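작업 노트 / Grakidton 수집 / 5월 화요일, 오후

점심 먹고 앉아서 쓰는 중. 오전에 작업 기준서 얘기가 또 나와서 까먹기 전에 적어 둔다. 기준서는 Brarkorano 3판 기준이고, 아직 4판으로 안 넘어갔다(넘기기 전에 내가 고치고 싶은 게 너무 많다!). Siltport 쪽에도 이 노트 그대로 공유할 예정이라 줄임말은 좀 덜 쓰려고 하는데, 쓰다 보면 또 튀어나올 것 같다. 이해 바람.

일단 제일 먼저. 손잡이 그리퍼로 생활 공간에서 모으는 데이터는 로봇 셀에서 모으는 거랑 규칙이 같을 수가 없다. 셀 쪽 기준서를 그대로 복사해서 시작한 게 우리 실수였고, 3판에도 그 흔적이 여기저기 남아 있다. "작업대 표면은 무광 회색일 것" 같은 문장이 아직도 있는데 가정집 부엌에서 이걸 어떻게 지키라는 건지... 이 줄은 4판에서 지운다. 지운다고 적어 놔야 진짜 지우니까 적는다.

집게로 집는 위치에 대한 규칙. 과자 봉지처럼 얇고 구겨지는 물건은 모서리를 집는 것도 허용, 가운데를 집는 것도 허용. 다만 한 에피소드 안에서 놓쳤다가 다시 집으면 다시 집은 것까지 끊지 말고 그대로 이어서 기록한다. 예전엔 놓치면 바로 중단하고 버렸는데, 그러다 보니 모델이 놓친 다음에 뭘 해야 하는지를 전혀 못 배웠다. 셀 팀에서 이걸 먼저 바꿨고 우리도 따라가는 걸로. 대신 사람 맨손으로 고쳐 잡아 주는 건 안 된다. 손가락 끝으로 살짝 밀어 주는 것도 안 된다. 이게 제일 많이 어기는 항목이고 나도 어긴다. 손이 먼저 나간다 진짜.

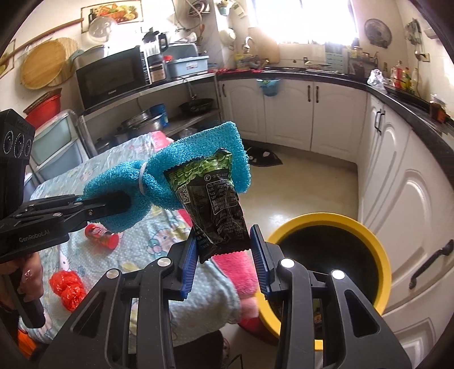

집다가 물건이 바닥에 떨어지면 그 에피소드는 버려야 하나요?
버리지 않습니다. 떨어진 시점까지 그대로 저장하고 결과란에 "낙하"로 표시한 다음, 물건을 원래 자리에 돌려놓고 새 에피소드로 시작합니다.

이 문답은 기준서 부록에 그대로 넣을 거라 존댓말로 써 뒀다. 나머지는 그냥 내 말투로 간다.

포장지에 있는 글자랑 QR 코드. 이건 생각보다 의견이 갈린다. 지우자는 쪽은 제품 정보도 정보라는 거고, 놔두자는 쪽은 어차피 물체 인식에 쓰이는 무늬라는 거다. 나는 놔두자는 쪽이다. 시중에서 파는 물건 포장은 그대로 두고, 택배 송장이나 약 봉투, 우편물처럼 사람 이름이나 주소가 나올 수 있는 건 시작 전에 치운다. 찍고 나서 가리는 게 아니고 찍기 전에 치우는 거다. 이 순서는 양보 못 한다. 후처리로 가리기로 했다가 빠뜨린 걸 나중에 찾으려면 전체를 다시 돌려야 하고, 지난번에 그걸 하느라 이틀을 썼다.

아, 그리고 냉장고 문 메모도 잘 봐야 한다. 우리는 물건 올려 둔 자리만 신경 쓰는데 카메라는 뒤쪽 벽까지 다 본다. 선반, 창문, 벽에 걸린 것까지. 시작 전에 그리퍼 카메라로 방을 한 바퀴 천천히 돌려 보는 걸 의무로 넣자고 했더니 다들 귀찮아하는 눈치였다. 그래도 넣을 거다. 한 바퀴 도는 데 얼마나 걸린다고.

집게 위에 뭘 씌우는 경우. 3판에는 "집게에 이물질이 부착되지 않도록 한다"고만 되어 있는데, 이러면 주방 장갑을 씌우고 하는 작업은 전부 위반이 된다. 그래서 4판 초안은 이렇게 바꿔 봤다. 천이나 장갑을 씌울 수 있다, 씌웠으면 어느 쪽 집게인지 기록란에 적는다, 렌즈를 가리면 안 된다, 케이블 타이로 묶었으면 남는 끝을 처리하고 조인 부분이 집게 움직임을 막지 않는지 열고 닫아 본다. 마지막 항목은 내가 경험으로 넣은 건데, 너무 세게 조이면 끝까지 안 닫히고 그러면 열림 폭 값이 전부 틀어진다. 열림 폭은 씌운 상태로 영점을 다시 잡을 것. 이거 진짜 중요하니까 굵은 글씨로 넣고 싶다. 노트에는 굵은 글씨가 없네.

지난 회차 검수 결과도 여기 붙여 둔다. 전체 2,607개 에피소드 중에 반려가 188개. 수치만 보면 나쁘지 않은데 내용을 보면 좀 속상하다. 반려 사유 첫 번째가 맨손 개입, 두 번째가 두 집게 시간 동기 어긋남, 세 번째가 "과제 문장과 실제 동작 불일치"다. 세 번째는 사실 우리가 문장을 못 써서 생긴 거다. "담요를 정리하시오" 이렇게 써 놓으면 누구는 접고 누구는 옆으로 민다. 둘 다 정리는 정리잖아.

그래서 과제 문장 규칙을 새로 쓴다. 동사는 하나만. 목적지는 꼭 적는다. "정리", "처리", "다루기"는 금지어. 한 문장에 두 동작이 들어가야 하면 에피소드를 나눈다. 천 종류는 시작 상태를 같이 적는다(접힌 상태, 펼친 상태, 뭉친 상태 중에 고르기). 시작 상태를 안 적으면 나중에 검색해서 쓸 수가 없다. 이건 학습 쪽에서 몇 달째 부탁하던 건데 이제야 넣는다. 미안합니다.

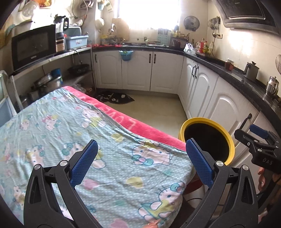 수브라마니암(Subramaniam)
Grakidton 현장 수집 · 작업 기준 담당

이어서 쓴다. 커피 한 잔 하고 왔다.

천 다루는 기준은 따로 한 절로 뺄까 고민 중이다. 담요나 이불은 집게를 활짝 벌리고 접근해서 패드 안쪽 면으로 물어야 한다. 끝으로 콕 집으면 겹친 천에서 윗장만 딸려 올라오는 일이 많다. 윗장만 올라오는 게 목적이면 그렇게 해도 되는데, 그러면 과제 문장에 "윗장만"이라고 써야 한다. 접근할 때 속도도 문제다. 벌린 집게로 급하게 내리꽂으면 천이 눌리면서 아래 표면에 닿고, 패드 끝이 빨리 닳는다. 패드 교체 주기는 열고 닫기 2,000회로 잡아 뒀는데 천 작업만 하는 날은 그 전에 손으로 만져 보고 결이 뭉개졌으면 그냥 바꾼다. 좌우 따로 바꾸지 말고 한 쌍으로!

카메라 높이는 바닥에서 약 1,450mm를 기준 자세로 쓰자는 안이 있다. 시작할 때 그 높이에서 잠깐 멈췄다가 들어가라는 얘기인데, 나는 반쯤 찬성이다. 멈추는 동작이 있으면 에피소드 앞부분 자르기가 편해지는 건 맞다. 그런데 키 작은 작업자는 팔을 들고 있어야 해서 몇 시간 하면 어깨가 나간다. 높이 고정은 빼고 멈추는 동작만 남기는 쪽으로 의견 냈다. 답은 아직 못 받음.

창문 빛. 낮에 부엌에서 하면 창 쪽으로 향할 때 노출이 확 변한다. 커튼을 쳐야 하나 말아야 하나로 작년부터 싸우고 있는데, 내 생각엔 치지 않는 게 맞다. 로봇이 나중에 들어갈 집에 커튼 쳐 달라고 할 수는 없으니까. 대신 같은 과제를 한 방향에서만 모으지 말고 창을 등지고도 하고 마주 보고도 하라고 적었다. 노출 고정 기능은 켜지 않는다. 켜 놓고 잊어버리는 사람이 꼭 있다(지난달의 나).

두 사람이 각각 집게를 들 때는 말로 신호를 준다. "잡았어요", "놓을게요" 두 마디면 충분하다. 소리는 저장 안 하니까 편하게 말해도 된다. 물건을 넘길 때 받는 쪽이 잡았다고 말하기 전에는 주는 쪽이 놓지 않는다. 사람끼리는 눈치로 넘기는데 눈치로 넘긴 동작은 나중에 열림 폭 그래프로 보면 둘 다 애매하게 벌어져 있어서 접촉 구간 찾기가 아주 괴롭다.

바닥 안전도 한 줄. 매트 가장자리, 전선, 통 종류는 작업자 발 기준으로 먼저 보고 시작하기. 눈이 계속 집게 끝에 가 있어서 발밑을 못 본다. 뒤로 물러날 때가 제일 위험하고, 뒷걸음질이 필요한 과제면 아예 설 자리를 바꾼다. 가스나 불 켜진 조리 기구 근처에서는 안 한다. 이건 예외 조항을 만들자는 말이 있었는데 내가 반대했다.

남은 것들. 동기 어긋남은 녹화 시작할 때 두 집게를 동시에 두 번 여닫는 걸로 확인하기로 했고, 한 시간마다 다시 한다. 배터리 갈고 나서도 한다. 물체 원위치는 사진 찍어 둔 배치랑 똑같이 맞추지 말고 대충 비슷하게만 놓기. 너무 똑같이 맞추면 위치를 외워 버린다. 기준서 4판 초안은 내가 금지어 목록까지 채워서 공유 폴더에 올려 둘 테니 맨손 개입 항목이랑 천 절만이라도 읽고 빨간 줄 그어 주세요. 장갑 씌운 상태 영점 잡는 순서는 아직 안 썼고, 내일 오전에 집게 한 대 들고 앉아서 순서대로 해 보면서 받아 적을 생각이다.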